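Castley Corner Cell, floral panel set

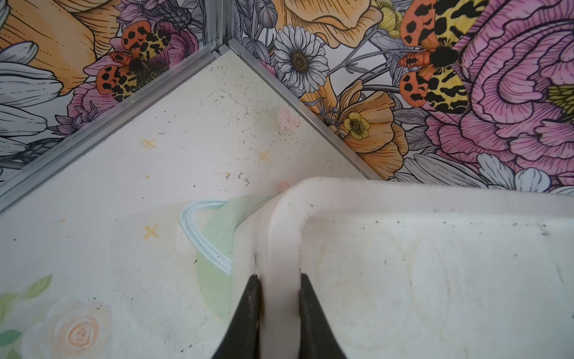 Tabletop enclosure for manipulation research. Two printed walls, one floor panel, aluminum rails and posts. Built for the wrist camera work at Plorerberg, now sold as a kit to anyone who wants to run the same tests.

Why so busy? Plain gray backdrops make policies look better than they are. We trained on gray for a long time, got lovely numbers, moved the arm to a cluttered bench and watched it fall over. So, flowers. Big line-drawn blooms, tiger moths, lots of high contrast edges close to the rails where a wrist camera spends most of its time. Floor has painted marks too, small yellow X shapes and a few bits of color, so the ground isn't a free segmentation mask.

What's in the kit
Left and right wall panels, matching floral print
Off-white floor panel, painted motifs
Aluminum rails and corner posts
White plastic tray, raised rim, rounded
Hex key, spare T-nuts, feet

Tray is the standard object for the corner task. Rim pinch, one finger inside and one outside, then slide or lift. White on off-white is deliberate, the rim is hard to find when the wrist is close in. Scuffs are fine. Please don't swap in a new tray halfway through a test run, it changes the result more than you'd think (ask Khairul).

The result, short version
Adi Halim and Corina Bachmann ran the rim pinch with the same policy, trained two ways. 300 attempts in the floral cell. The version trained on gray only lost the rim near the walls, mostly by closing on a printed petal edge. The version trained with the prints mixed in finished 262 of the 300. Same arm, same fingers, same tray. Start poses were shuffled in 3 blocks. Full write up with the failure clips is in the Manurung report, July version, the earlier draft has the wrong table in it.

Still bad at: tray flat against both rails. Fingers can't get round the outside of the rim and the policy keeps trying anyway. Kurniawati is working on a nudge-first step, no date yet.

Cleaning
Crumbs, fibers and grit drift to the corner. Some labs sweep before every run, we leave it and sweep between blocks. Either is OK, just write down wich one you did. Dry brush for the floor, damp cloth for the walls, no alcohol on the prints.

Fit
Rails take the usual slot nuts. Walls slide out upward once the top clips are off, so changing a print is a quick job. Other prints: Ukmont (stripes) and plain gray, both same size as the floral. Buy the gray as well if you want to repeat the comparison.

Lead time 3 weeks for walls, floors are normaly on the shelf. Quotes and odd sizes, write to Thandeka Sithole at the Castley desk. Send your rail length and arm model with the first message please, saves a round of email.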